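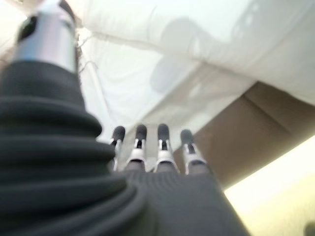 Ticket 255, Wamer workroom curtains, still shedding. Hello again, it's Erasto Simiyu in Flondatthorpe, and I'm afraid I'm back about the fluff! I know you said it would settle down after the first couple of weeks, but I'm still finding bits on everything in the room. The few thin wispy strands (or threads, I go back and forth on which) hanging down against the lighter background, up towards the left, are the sort of thing I mean. They're so fine that I miss them completely until there's something pale behind them.

What I've tried so far:

Shook both curtains out of the back door. Loads came off, I was quite pleased with myself, and then there was more by teatime.

Went over them with a lint roller, top to bottom, both sides. Used 29 sheets. It helped for a day or so and then we were back where we started.

Washed the left one on its own at 30 like the label says, no softener, and hung it up to dry. It came out cleaner, but the bottom hem had started to fray in one corner, so now I'm nervous about doing the right one.

Update, same evening. Took the left curtain down altogether and left the right one up, to see if the bits would stop on that side. Hoovered the floor and wiped the worktop with a damp cloth before I went to bed.

Update, next morning. Much less on the left! There were still a few bits, but I'd left the window open a crack, so I can't swear to where they came from. Will try again with it shut.

Update, 15 days on. Sorry for the gap, I've been away. Window shut the whole time, right curtain still up, and it had dropped a neat little line of fluff along the skirting board underneath. I turned the hem over and the stitching has come undone for almost the width of my hand. I haven't pulled at it, though I was very tempted.

So I think it's the hems and not the fabric itself? My neighbour has the Bimine ones in the same weight and hers don't do it, but hers are lined.

Could you let me know whether to send both back or only the right one, and if you still do the Onu lining, would it fit the tape on these? I've kept the packaging and the 2 spare hooks. Mornings are best if you need to ring.

Status: waiting for reply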